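4.2 The lamp nobody switches off

Small lamps occupy an awkward place in the literature on desk clutter. They are too useful to throw out and too light to stay put. In our survey of 21 shared work tables at the Trasen site, the lamp was the object most often moved and least often mentioned when people were asked what they had moved. One respondent described hers as "part of the wall." It stood two feet from the wall.

Where a lamp settles seems to depend mainly on its cable. Figure 3 is typical of the globe-headed kind: the lamp has drifted toward the back left of the board, and its cable heads off toward the back right by the longest route available.

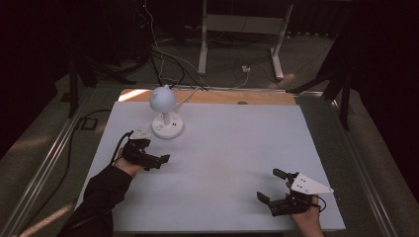

Figure 3. White globe lamp on a board-topped table, with its cable crossing the wood strip behind. Sunlight falls on the left end of the strip.

4.3 Lamps and daylight

We had expected people to push lamps away from sunny spots, as Shukla's earlier notes on the Hedegaard tables suggested. They did no such thing. Of the 902 placements logged in August, most bore no relation to the window at all, and 2 were on the windowsill itself. Cable length remained the better predictor, to the disappointment of the author who had bought the light meter.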